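Visits > Reports > Brakusau plant, training hall

We had been trying to get into the Brakusau plant for two years. The site builds and refurbishes underbody assemblies for vans and light trucks, and a small part of it has been given over to teaching robots to do jobs that are still done by people. Aditar runs that part. In February a place came up on one of their visit days and five of us from the maintenance and training group went.

The plant is at the far end of the Rirnport industrial park, past the freight yard. The bus stops at the main gate and then it is a long walk along the fence. Allow more time than the map says. We signed in, handed over our phones, were given shoes and glasses, and waited in a room with a very good coffee machine.

Anatole Guillot met us and stayed with us for the whole visit. He was a line fitter at the plant before he moved over to the training hall, and he still talks like one. He gave a short introduction with four slides. The building has 538 people on its books across all shifts. Nine of them work in the training hall, and most of those nine came from the line.

The job they are working on now is a check of fasteners and lines on the underside of a raised assembly. A person does this with a lamp and a torque wrench, mostly by reaching up past hoses and mounts to get at bolts that were easy to reach on the drawing. It is hard on the neck and shoulders. Guillot said they chose it because the fitters asked for it.

There are two ways of showing the robot what to do, and we saw both.

The first is by hand. The operator puts the arm into a soft mode, takes hold of it above the wrist and walks it through the move. It goes where it is pushed, with a little drag. One of our group tried it and found it heavier than it looked, mainly at the elbow. Moving it in open air is simple enough. Moving it up into a narrow gap is harder, as your own arms end up in the way of the robot's and you cannot see the tip. For that reason they only use the hand method for the approach, up to a hand's width from the part.

The second is by remote control, and it took up most of the afternoon. The operator sits at a desk a few steps from the cell with a hand controller and a screen. The controller moves the wrist in all directions and a trigger closes the gripper. The screen shows the view from a small camera at the wrist. There is a pedal that freezes the arm, and every operator we watched used it often. They freeze, look, let go, move a little and freeze again.

Solène Royer was at the desk when we came in. She was recording approaches to a control arm bolt and did not stop for us, which we liked. Each recording starts from a slightly different position and ends with the tool lined up on the head of the bolt. If she touches a hose on the way, the recording is kept but marked. Guillot explained that marked runs are still useful, and that throwing them out too early was a mistake they made at the start.

Royer took questions between runs. She said the bolt itself is the easy part. What takes the time is getting past the hoses and the ribbed mount without leaning on anything, and then judging distance on a flat screen. New operators tend to come in too fast and too straight. She has them do a full shift of slow approaches before they record anything that counts. She also told us that glare is a constant problem. Bright metal can wash out a corner of the picture, and in that case she backs off and comes in again from another angle.

We asked for a picture from the wrist camera to take home, and Guillot had one sent to us afterward.

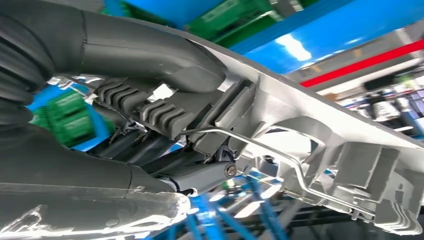 Wrist camera view of the underside: control arm bolt with washer at center, ribbed mount above it, cast subframe to the right.

The thin metal line along the subframe led to a longer discussion. A fitter knows without thinking that you do not rest a tool on a line like that. The robot has to be shown, and the only way to show it is to have many runs in which the operator goes around. Guillot's view is that this kind of habit is what the experienced people bring, and that it does not come across if you use operators who have never worked under a vehicle. Two of our group were less sure and thought a good set of written rules would cover most of it. We did not settle this.

At the end we watched the arm make an approach on its own. It was slow. It paused twice in places where Royer would have paused, and stopped short of the bolt by about the width of a finger. She took over from the desk and finished the move, and that correction was recorded too. We were told that the arm does not tighten anything by itself yet and that there is no date for it.

We had hoped to see the Gautier line next door, where the wiring is done, but it was down for a changeover. They have offered us another slot for that.

Practical notes for anyone going: bring your own safety shoes if you have an odd size, eat before you arrive, and send your questions ahead. The hall is loud near the compressors and it is hard to hear from the back of the group.

Report filed 02/10/2018.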